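Do You Really Need the Overnight Hair Mask?

Thu 20 August

My sister-in-law swears by the Millet overnight mask. So does half the internet, apparently, and in May I gave in and bought a jar. It cost more than my last haircut. The label promises "repaired" hair in six nights, and I've been suspicious of that word ever since I learned hair is dead once it leaves your scalp. You can coat it and make it slippery, but I don't see what there is to repair.

Still, I did the six nights. Hair in a loose bun, old T-shirt, towel over the pillow. My hair was softer on the first morning and exactly as soft on the sixth. It was also flat at the roots and smelled like a candle shop until lunch.
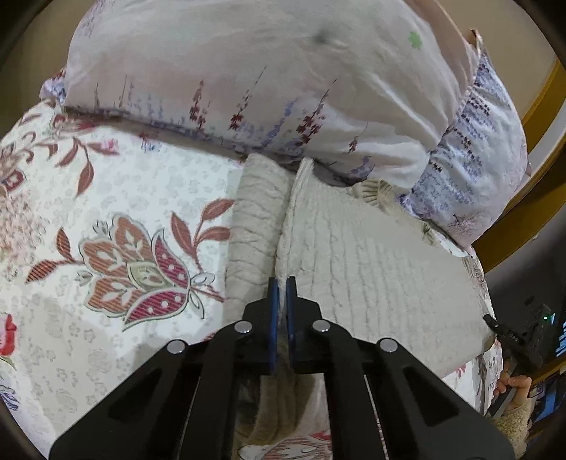 Cream knit on the floral sheets.

Then I tried the Bandach rinse-out conditioner, left on for 20 minutes while I answered email. Same softness, no towel, and I could go to bed like a normal person. I went back and forth between the two for nearly four weeks and could not tell them apart by touch. Neither could Annick Fleury, who has cut my hair for years and is not shy about telling me when it's a mess.

Her view is that most of us use too much of everything. She'd put a little on the ends, comb it through, rinse, done. She also thinks the 3,000 five-star reviews on the Millet page tell you more about the free samples than the mask, though that's a guess on her part – and mine.

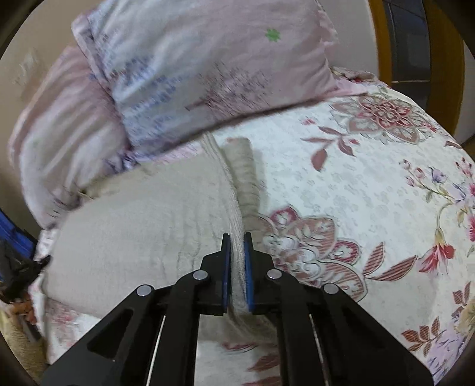 If your hair is bleached or very curly, you may get more out of a long soak than I did. Mine is fine, straight and colored twice a year, so take that into account. I'd still try a cheap conditioner for a couple of weeks before paying for the jar, and I'd keep it off the roots either way.

The rest of mine is going to my sister-in-law. She has already asked what I think of the matching serum. I haven't answered yet.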